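Utari College of Design
Workplace Environments: Unit 4 Handout
Work Surfaces: Height, Colour and Glare

This handout supports the October practical and should be read before attendance. Students are expected to be familiar with the terms set out in Unit 3.

Pale work surfaces
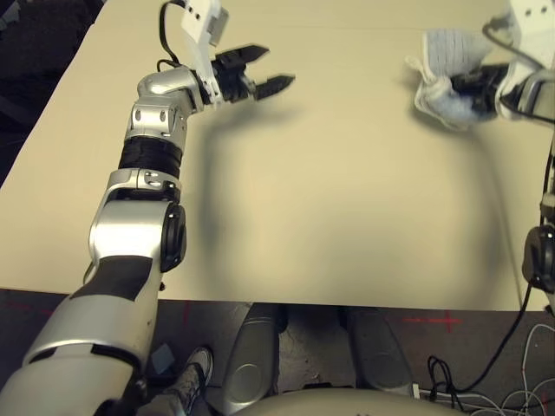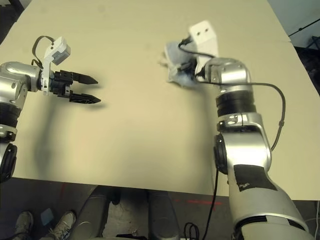 Beige tabletops.

The finish of a work surface affects visual comfort as much as its height. A pale matt finish reduces the contrast between white paper and its background, and the eye adapts less often during extended reading. Dark or highly polished finishes should be avoided where task lighting is fixed overhead.

For the purposes of this unit, reflectance is expressed as a percentage. The Nyarko fit-out, studied in Week 2, specified a value of 45 for all desks. The Plunetti reading room specified 63, and occupants subsequently requested blinds on the northern windows.

Height

The Sturkumgate studio benches are set at 867 mm for standing work. Seated desks in the same building are set at 700 mm. Neither height suits every user, and adjustable furniture is preferred wherever the budget allows.

Practical requirements

Students will measure one seated and one standing workstation, record the colour and finish of each surface, and note the position of all light sources. Measurements are to be given in millimetres. Reports must be submitted through the unit page; late work is subject to the penalties in the course outline.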